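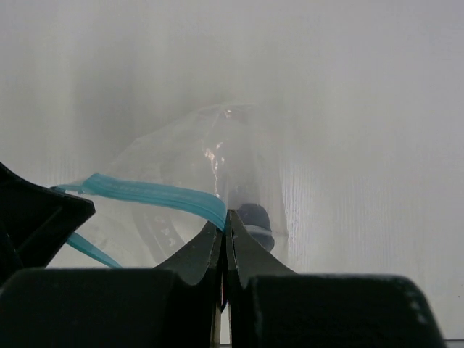 Wrist camera view, gripper on the blue zipper of a clear plastic bag. Photo: Lurnov

Lurnov opens bag-handling data program at Skurndale site

FOR IMMEDIATE RELEASE

SKURNDALE — Lurnov said today it has started collecting robot demonstrations of one job most people do without looking: handling zip-top bags. Opening them, closing them, moving them with things inside. The work is running now at the company's Skurndale site and goes on through March.

The recordings will train Erninach, Lurnov's learning system for two-finger grippers. Erninach already handles boxes, tubs and rigid trays. Soft clear packaging has been the weak spot. Film wrinkles, it throws glare back at the camera, and no two bags sit the same way twice.

How it works, in short. An operator guides the arm through a task from start to finish. A small camera at the wrist records the whole thing, along with arm position and how far the fingers are open. One full run is one demonstration. Then the bag gets reset and the next run begins.

The program at a glance:

Target: 126 hours of recorded demonstrations
Stations: 4, all in Skurndale
Tasks: 3 — open, close, move to tray
Partner: Pramanik, packaging supply and task design
Collection ends: March

Pramanik, which packs small parts and repair kits for workshops, is supplying bags and contents. The company picked items that shift, roll or poke at the film, since those are the ones its own packing lines have trouble with. Bags with colored zippers are in the mix, and so are ones with no color at all, which are harder to find on camera.

"We had plenty of clean examples and they didn't help much," the Lurnov data team said in a statement. "Neat bag, flat on the table, good light. Then you give the system a crumpled one and it grabs film when it wanted the zipper. So we're recording crumpled ones. Lots of them."

Failed tries are kept. If an operator slips off the zipper and goes back for it, the slip and the recovery both stay in the recording, with a tag. Lurnov expects the recoveries to be some of the most useful material in the set. Runs are thrown out only when the camera drops out or the arm has to be stopped by hand.

Operators work in two-hour blocks with a break between. Lighting is changed at the start of every block and the bags are re-stuffed by hand, no set pattern. Reviewers watch each recording once at normal speed, then check the labels for grasp, pull and relase.

Why zippers? Pramanik asked. Kits come back to its returns desk half open, or sealed with a part missing, and every one has to be opened, checked and closed again. It's slow work and hard on the thumbs. The company wants to know wether an arm can take the first pass, with staff handling whatever gets set aside.

No product date is being announced. Training on the first batch starts while collection is still going, and the task list may change depending on what comes out of it. Thicker bags with slider closures are under discussion, not confirmed. Same for a second camera angle.

Part of the recordings will be shared with outside research groups after review. Terms to follow on the Lurnov website. Groups that want early access can write to the press desk now, please include a short note on intended use.

About Lurnov
Lurnov builds grippers and learning software for light packing and sorting work. Based in Skurndale.

About Pramanik
Pramanik packs and ships small parts kits for repair shops and workshops.

Press contact: Lurnov press desk, Skurndale. Desk is staffed from 9 a.m. to 4 p.m. Additional stills and a short clip on request.

###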